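Okay friends, settle in with a coffee, because I have been chewing on this one all week and it's going to take me a few posts. Can a machine clear a table yet? Just a table! I'm not asking it to fold a fitted sheet.

I spent 12 years in restaurant kitchens before I moved over to the equipment side at Storkel, so I've cleared more plates than I could ever add up, and I never gave a single one of them a thought. You see a bottle on a plate, your hand goes out, and you're already talking to somebody about something else.

So please look at this with kind eyes. A bottle lying on a plate is a harder little problem than it sounds. It's round, so it wants to roll. It's see-through, so a camera gets the shine and the ridges and whatever color is underneath, all mixed up together. 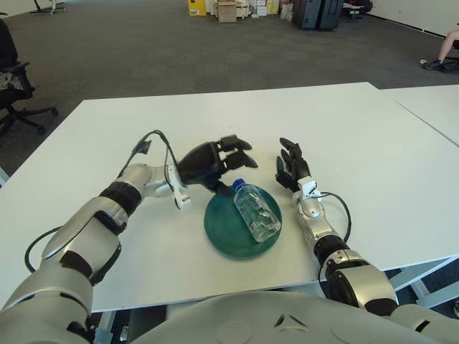 Two arms, one plate, one bottle.

And then there's the question of which hand goes first, which you and I settle without a meeting. My left hand steadies the dish, my right hand takes the bottle, or the other way around if I've got a phone in it (I usually do). A machine with two hands has to get that from somewhere, and it has to keep its elbows out of its own way too.

A few of you asked me what I think is ready for a shop floor today and what isn't, so I'll put down my own list. Grain of salt, I sell dish racks for a living!

1. Picking up one known thing from one known spot. Yes, I'd say ready, and it has been for a good while. If your part always shows up in the same tray facing the same way, go ahead and make the call.

2. Taking a light thing off another thing without dragging the bottom one along. Getting there. An empty bottle weighs next to nothing, so a push in the wrong place and away it goes, and the plate might slide with it. I'd want to see it done 1,000 times before I let it near a customer's table. 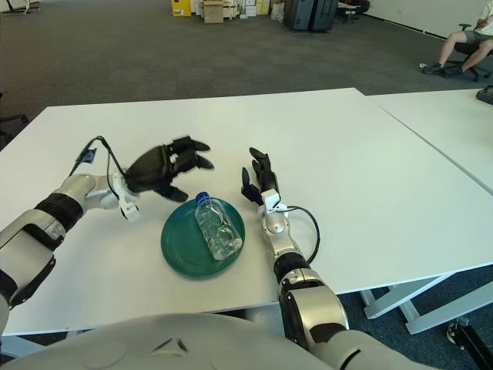 3. Holding on to something that squashes. Also getting there, and I'm more hopeful on this one than I was in January. Thin plastic gives when you squeeze it. A plain two-sided gripper can do very nicely with a bottle if it comes in at a good angle, and I have a real soft spot for those. Fingers are lovely, but fingers are a lot of parts to keep healthy.

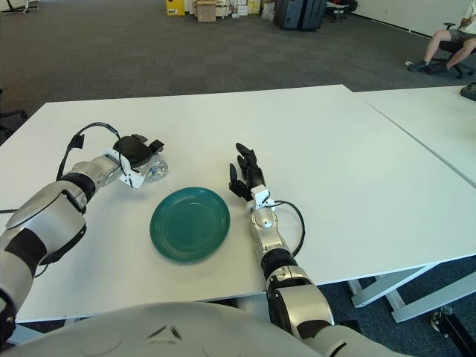
4. Deciding what's done. Not ready, in my opinion. Is the bottle trash, or is somebody coming back for it? Does the plate go to the sink or stay put for the next course? My nieces can't agree on that at Thanksgiving, so I'm not going to be hard on a robot.

What I'd really love is a machine that clears at the pace of a sleepy busboy and never drops anything. Slow is fine by me. If it took 9 minutes to do a table after closing, with the lights down and everybody gone home, I'd still be thrilled, and so would my knees (over 53 years old, the both of them). 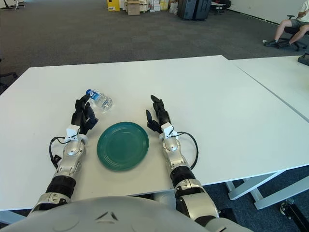 Craig Gillies wrote back that slow is only fine until the table has real food on it, and that he'd take a good dishwasher and a teenager over any pair of arms for a long time yet. Fair enough, Craig! I've worked with some wonderful teenagers. I've also worked with the other kind, and I'd have traded a couple of them for a toaster.

But I do think the wet stuff is where he's right. Gravy, napkins stuck to gravy, a fork hiding under the napkin. Dry and light comes first, then we'll see. Tell me what chore you'd hand over tomorrow if you could, I read every reply even when I'm slow getting to them.

Contact | Copyright | Back to top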